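I've been meaning to write about the folding tables at work for ages, and a comment from Tamunoemi Garba on Tuesday finally pushed me into it. She'd just come off the early shift, she had a mug of tea in each hand (both hers) and she said, "I haven't thought about my wrists all day." She has been folding other people's clothes for longer than I've been able to drive, so I went home and opened this draft.

Some background for anyone new. I work at Pratari, where we sort, check and fold clothes. They come in from hire companies, from theatre and dance groups, and from shops that have had things returned. We look everything over, fold it, put it in the right bin and send it back out. I started on the benches, moved on to planning the shifts, and now I spend half my week on what my job title calls process support. In practice that means I stand between the people who fold and the people who write the software, and carry messages both ways.

The robots arrived last July. We have 2 tables so far, each with a pair of arms, and everyone calls them Feler and Tedesco. Those were the names chalked on the crates by whoever unloaded them, and I never did find out why. The software that hands out the jobs is called Emon, and it is the part I deal with most.

I'll admit I was excited from the first day. I love this stuff! I used to take radios apart as a kid and I'd have been useless company for anybody that week. But plenty of people on the floor weren't excited, and they had good reasons. A few had come from a warehouse where new machines meant a thinner rota by Christmas. We'd been promised in writing that hours wouldn't be cut for the length of the trial, and then the promise was extended, and I still think that bit of paper did more for the project than any of the clever engineering. People will tell you what's wrong with a machine if they aren't worried about helping it into their own job. If they are worried, they'll keep quiet, and you'll get nowhere.

So what has changed?

The biggest thing is the plain stuff. On a busy day we see 1000 pieces through the building, and 500 of them might be the same sort of top in the same sort of fabric. Folding those by hand is fine for an hour. By the third hour your thumbs ache and your mind has gone off somewhere without you. The arms are slower than any of us (Tamunoemi can do a stack while Tedesco is still making its mind up about a sleeve) but they don't mind doing the dull run, and that frees people for checking, which always used to get squeezed.

And checking is skilled! I don't think I understood how skilled until I tried to write it down for the Emon people. I sat with the early shift and asked them to say out loud what they were looking for, and I filled a whole notebook. A seam that has started to pull. A waistband that's been let out and put back. A bit of glitter from one costume that will be on everything else by the weekend if you let it into the wrong pile. Half of it they do with their fingertips while they're talking about something else. I typed it all up, and two of the engineers came down to do a full shift on the bench so they could feel it for themselves. They were very stiff the next morning and much nicer to everyone from then on.

The second change is that there's a new sort of work, which is teaching. When the arms get something wrong, a person guides them through it properly, over and over, with the clothes set out a bit differently each time. We asked who fancied trying it and I expected the youngest ones to put their hands up. The first to do so was Tamunoemi. She's brilliant at it. She's patient, she moves smoothly, and she has opinions about corners. She picks the awkward mixes on purpose: something slippery, something stretchy, something stiff like denim, all on the one table with the clear bin.
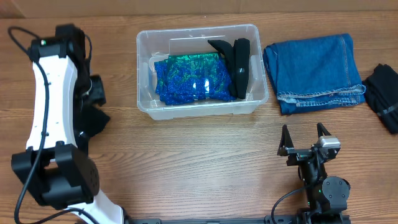
Slippery fabric was our nightmare for months, by the way. Cotton stays where you put it. Shiny dance fabric slides off itself the moment you let go, and it does funny things with the overhead lights too, so we had a long spell of moving lamps about and arguing. Black things are hard in the opposite way, as one dark fold looks a lot like the next. Denim is heavy but well behaved, and if the whole world wore jeans I think we'd have been finished by the autumn.

What I like most is that the teachers now get paid at a higher grade. That took longer to sort out than the lamps did. The first plan was to treat teaching as a sort of treat, a break from the bench, and the people doing it pointed out (quite rightly, and quite loudly) that if the company was keeping what they knew, the company should pay for it. We have 5 trained teachers now and a sixth on the way.

It isn't all rosy. The benches used to face each other, and to make space for the tables we turned a row round, and the chat on that side of the room died overnight. I hadn't seen that coming at all. We've since moved it back as far as the cables allow, which has helped, though I still hear about it. The stop button on Feler is in a daft place for anyone short. And Emon has a habit of sending all the easy jobs to the tables and leaving people with nothing but fiddly ones, hour after hour, which is tiring in its own way. Everybody needs a few easy folds in the day. I've asked for a setting that shares them out more fairly, and I've been told it's being looked at, so I'm going to keep asking.

If you're doing something similar where you work I'd love to hear how you handled the rota side in particular, as ours is still a spreadsheet with far too many colours in it. Next time I'll write up the notebook from the early shift, once I've checked with everyone that they're happy to have their tips shared. Tamunoemi has already said yes, provided I spell her name right.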